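Kallel Planner 2 review: a good demo, a decent tool, a price I can't quite swallow

I had better say first that I went into this expecting not to like it. Grasp planning software has been promising me an easy life for years, and every package I have tried has ended with me typing poses in by hand late in the evening. Kallel Planner 2 got further than most. I am still typing in poses by hand, only fewer of them.

We are a small workshop in Hullport, and our arm spends its days on short insertion and assembly jobs, never the same one for long. The old way of working was a folder of scripts and a lot of swearing. Kallel's pitch is that you give it CAD for your parts, let it look through the wrist camera, and it does the rest: finds the part, picks a grasp, plans a path that doesn't hit anything, and hands over to a compliant controller for the last bit of travel. The licence is £425 a seat for the year, bought through Doucette, who also do the support.

Installation was painless, which I did not expect. The hand-eye calibration routine is the best I have used. It walks the arm through its poses, throws out the bad ones by itself and tells you which ones it threw out and why. If Kallel sold that part alone for a sensible sum I would buy it and stop writing.

Part finding is where my doubts start. The product page shows a tidy row of parts, well apart, on a plain surface. My bench looks nothing like that, and neither does yours. I tested with the coloured blocks we use for assembly trials: chunky, right-angled shapes, some of them with arms and hooks going off in all directions, put down close to the fixtures.

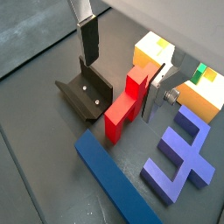 With one part out at a time, the pose estimates were good and they stayed good when I turned it round. With several out together, the software grew fond of wrong answers. Blocky parts look much the same from a lot of angles, and Planner 2 will now and then settle on a pose that is a quarter turn out and report it with great confidence. There is a score beside each match. I stopped trusting it by the end of the first afternoon. A wrong match scored as high as a right one often enough that I could not find a cut-off worth using.

You can declare a part's symmetries in its settings, and that helps, but the page for it is buried and the wording is poor. Why the software can't work this out from a CAD file it already has is a question I put to support. The reply was that it is on the list. It was on the list for version 1 as well.

Matt black fixtures were the other sore point. The depth data over ours came back full of holes, and the planner treats a hole as free space unless you tell it otherwise. Read that again if you are thinking of buying. The setting is called "unknown as occupied", it lives under Advanced, and it is off by default. I found it after the fingertip had touched down on something the planner did not believe in. No damage, but I had the speed turned right down. Somebody with more faith in software might not.

Switch it on and you get the opposite trouble, where half the bench becomes a wall and the planner gives up. The cure is to add your fixtures as known objects, measured and placed by hand. Fine, I did that, and the planning afterwards was properly good – short, sensible paths and none of the odd elbow waving I used to get from our old setup. But placing every fixture by hand is the chore I was paying to be rid of.

The insertion controller I have fewer complaints about. It searches gently in a small spiral, backs off when the force climbs, and tries again. You get 4 preset stiffness levels and can write your own. The presets are too firm for light parts, so start with the softest. The force plots are clear and you can scrub back through a failed attempt next to the camera view, which saved me a good deal of guessing.

Logging in general is strong. Scripting is less so. The Python interface covers perhaps three quarters of what the screens can do, and the missing quarter includes changing the collision settings between steps, so I ended up clicking through menus in the middle of what was meant to be an automatic run.

A friendly shop over in Polerdale has been running the same version since November and rates it much higher than I do. They make one product, in a fixed nest, under fixed lights. For that sort of work I can believe it. Their parts turn up where they ought to, and the matching hardly has to try.

For mixed work on a crowded bench I would wait. Ask Doucette for the trial, and use your own parts on your own bench with the fixtures left in place. Turn on "unknown as occupied" before the arm moves at all.

I have kept our seat until the renewal, mainly for the calibration and the force plots.

Score: 2 and a half out of 5. I'd go up a full point if they fixed the symmetry handling.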